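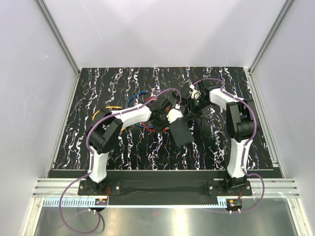
3.2 Enclosure and mounting

The cell was built in the shared workshop at Flundcombe over one winter, using hand tools, a bench drill and a borrowed mitre saw. We wanted two small arms to work over the same mat without the stand flexing when both moved at once. An early version on a chipboard base twisted enough to spoil the calibration, and we replaced it with aluminium extrusion. Both arms now sit on black base plates fixed to a single bar along the front of the mat, so that either can be taken off without disturbing the other (Figure 4). The patterned mat was chosen after plain cloth gave the depth estimate too little to work with. The walls are white and cut down the clutter behind the grippers, which meet near the middle of the mat when one arm presents a block to the other.

Figure 4. The two-arm cell, with the left arm holding a block and the right gripper reaching in above it. Blue, red and orange cables lie on the mat.

Cabling took longer than the frame. The purple cable on each arm follows the links down from the wrist and needs slack at the elbow. Our first routing was too tight and pulled a connector out after 37 cycles. We lengthened the run by 40 mm and left a loop at each base, and the fault did not come back. The loops are untidy, and a later build should have a proper channel for them.

3.3 Handover trials

The control software is a fork of Hatura with our own timing layer, Flestudari. Each trial began with the left arm holding the block and ended when the right arm had taken it or had missed. We ran 585 trials in evening sessions, stopping whenever the workshop was needed for other jobs. The servos were rested for 7 minutes between batches. Grip force was held constant throughout, following the procedure in Acuña, and the joint offsets were checked again at the start of each session. Trials interrupted by a loss of power were discarded and repeated from the same starting pose.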